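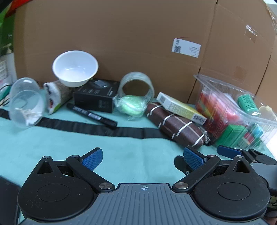 4장. 도입 계획: 수량 산정과 예산 편성

자료실 > 설치 안내서 > 휴대형 그리퍼 작업대
8월 개정 | 작성: Sepehr Shokri (Kindine 설비계획팀)

4.1 적용 범위

이 장은 휴대형 그리퍼로 탁상 집기 작업을 기록하는 작업대의 구매 계획을 다룬다. 공구 조립과 영점 조정은 3장, 기록 파일의 보관은 6장을 따른다. 수량과 금액은 모두 Beltarness 계획표에 기입하며, 계획표의 항목 번호는 이 장의 단계 번호와 일치하지 않는다.

본문에서 "작업대"는 탁자, 덮개 천, 배경판, 대상 물품, 그리퍼를 묶은 단위를 가리킨다. 탁자만 별도로 구매하는 경우에도 계획표에는 작업대 항목으로 올린다.

4.2 수량 산정

1. 작업 방식을 정한다. 한 사람이 그리퍼 하나를 쓰는 방식(단독)과 그리퍼 두 개를 한 탁자에서 쓰는 방식(병행) 중에서 고른다. 병행 방식은 탁자 수를 줄이지만 그리퍼 수를 줄이지는 않는다.

2. 작업대당 그리퍼 수를 기입한다. 병행 방식의 기준 수량은 작업대당 2대이다. 예비품은 이 수량에 포함하지 않고 예비품 항목에 따로 기입한다.

3. 하루 목표 기록 횟수를 작업대별로 기입한다. Rutport 작업장의 계획 기준은 작업대당 하루 200회이다. 물품 배치를 매번 바꾸는 과제에는 이 기준을 그대로 쓰지 않고, 시험 운영에서 얻은 값을 기입한다.

4. 전체 목표 횟수를 3단계의 값으로 나누어 필요한 작업일을 구한다. 소수점 이하는 올림한다.

5. 4단계의 작업일이 과제 기간을 넘으면 작업대 수를 늘린다. 작업대당 하루 횟수를 올려 맞추지 않는다.

참고: 물품을 원래 자리에 되돌리는 시간도 작업 시간이다. 계획표의 "순수 동작 시간" 난만 채우고 "재배치 시간" 난을 비워 두면 합계가 계산되지 않는다.

4.3 작업대 구성품

1. 덮개 천은 무늬가 없는 단색으로 정한다. 작업대가 여럿이면 같은 색과 같은 원단으로 일괄 주문한다. 작업대당 사용분 한 장, 교체분 한 장을 잡는다.

2. 배경판은 신품을 구매하지 않아도 된다. 장비 포장에 쓰인 큰 골판지를 펼쳐 쓸 수 있다. 이 경우 계획표의 금액 난에 0을 기입하고 비고에 "재사용"이라고 적는다. 빈칸으로 두면 누락으로 처리된다.

3. 대상 물품은 크기, 표면, 굳기를 섞어 구성한다. 다음 구분을 모두 채운다.

- 상자형: 의약품 갑, 제품 포장 상자
- 원형 또는 고리형: 그릇, 포장용 테이프
- 가늘고 긴 것: 마커 펜
- 투명한 것: 플라스틱 통, 비닐로 싼 물품
- 모양이 변하는 것: 휴지, 얇은 비닐 포장
- 작은 금속 부품이 있는 것: 손목시계

4. 물품마다 동일 품목의 예비를 확보한다. 판매가 끝난 물품은 목록에서 빼고 같은 구분의 다른 물품으로 바꾼다.

5. 물품을 담을 통은 물품 구매 항목에 함께 올린다. 통 자체를 대상 물품으로 쓰면 수납용을 별도로 잡는다.

주의: 의약품 갑을 쓸 때는 내용물을 미리 꺼내 별도로 보관한다. 무게가 필요하면 같은 무게의 충전재를 넣고 물품 대장에 기록한다.

4.4 그리퍼와 소모품

1. 견적 요청서에 본체, 손가락 패드, 패드 뒤판, 나사와 핀을 각각 분리하여 적도록 한다. 본체 일식 견적만 받은 경우에는 재견적을 요청한다.

2. 패드는 소모품으로 분류한다. 왼쪽과 오른쪽의 부품 번호가 다른지 공급처에 확인하고, 다르면 같은 수량으로 주문한다.

3. 패드의 색과 표면 무늬를 작업장 전체에서 통일한다. 색이 다른 패드가 섞여 납품되면 검수 단계에서 반려할 수 있도록 발주서에 명기한다.

4. 피벗 나사를 조이는 공구가 일반 규격인지 확인한다. 전용 공구가 필요하면 작업대 수와 관계없이 작업장별로 한 벌을 편성한다.

5. 본체와 링크의 먼지를 닦을 천과 솔을 소모품 항목에 넣는다. 세척액은 공급처의 허용 목록에서 고른다.
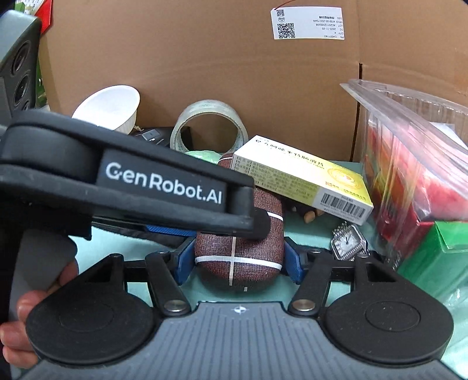
패드 교체 주기는 공급처의 내구 수치를 그대로 옮기지 않고, 과제에 포함된 물품의 표면에 따라 조정한다. 직물 느낌의 거친 표면이나 모서리가 선 종이 갑이 많으면 예비 패드를 한 벌 더 잡는다. 시계 줄처럼 틈이 있는 금속 물품을 쓰는 작업대에는 패드 점검을 매 작업 시작 전에 넣는다.

주의: 두 그리퍼가 같은 물품에 접근하는 과제에서는 링크끼리 부딪칠 수 있다. 작업 순서를 정하지 않은 상태에서 예비 링크만 늘려 편성하지 않는다. 순서표가 없는 계획은 승인 대상이 아니다.

6. 전원과 케이블 항목을 확인한다. 케이블이 물품 배치 구역을 지나지 않도록 탁자 가장자리 고정구를 작업대별로 편성한다.

7. 기록 장치의 저장 용량은 6장의 표로 계산한 뒤 이 장의 합계에 더한다.

4.5 예산 편성

1. 비용을 초기 구매비, 월 소모품비, 인건비로 나눈다. 물품 교체비는 월 소모품비에 넣는다.

2. 대상 물품 구매비의 작업장별 상한은 200만 원이다. 상한을 넘는 구성은 물품 목록과 사유서를 첨부하여 Kindine 설비계획팀에 제출한다.

3. 예비비는 초기 구매비의 15%로 한다. 인건비에는 적용하지 않는다.

4. 견적 금액에 운송비와 통관비가 포함되는지 확인한다. 포함되지 않으면 별도 행으로 기입하고 견적서 번호를 옆에 적는다.

5. Iyengar 작업대 고정구 세트를 함께 주문하는 경우, 세트에 들어 있는 탁자 고정구를 4.4의 6단계에서 뺀다. 중복 편성은 계획 반려 사유 중 가장 잦다.

6. 임차와 구매를 비교할 때는 패드와 나사의 비용 부담 주체를 먼저 확인한다. 임차료에 소모품이 포함되지 않는 계약은 월 소모품비를 구매안과 같은 금액으로 잡는다.

참고: 탁자와 조명은 기존 비품을 우선 배정한다. 기존 탁자의 높이가 서로 다르면 높이 조절 받침만 신규로 편성하고, 탁자 교체는 다음 회기로 넘긴다.

4.6 발주 전 확인

1. 작업대 하나를 먼저 설치하고 하루치 기록을 시행한다.

2. 시행 결과를 4.2의 3단계 값과 비교한다. 목표에 미치지 못하면 4.2의 4단계부터 다시 계산한다.

3. 파손되거나 변형된 물품을 대장에 표시하고 예비 수량을 수정한다.

4. 수정한 계획표를 수요일 오전 접수분으로 제출한다. 오후 접수분은 다음 주 검토로 넘어간다.

5. 승인 번호를 받은 후 본 수량을 발주한다. 납기가 긴 그리퍼 본체를 먼저 발주하고 덮개 천과 대상 물품은 입고 일정에 맞춘다.

주의: 시험용으로 설치한 작업대도 본 수량에 포함된다. 계획표의 "기설치" 난에 표시하지 않으면 한 조가 초과 발주된다.

관련 문서
- 3장. 휴대형 그리퍼 조립과 영점 조정
- 5장. 입고 검수와 반려 절차
- 6장. 기록 파일 보관과 저장 용량 계산표
- Beltarness 계획표 작성 요령
- Iyengar 고정구 세트 부품 목록
- Rutport 작업장 물품 대장 양식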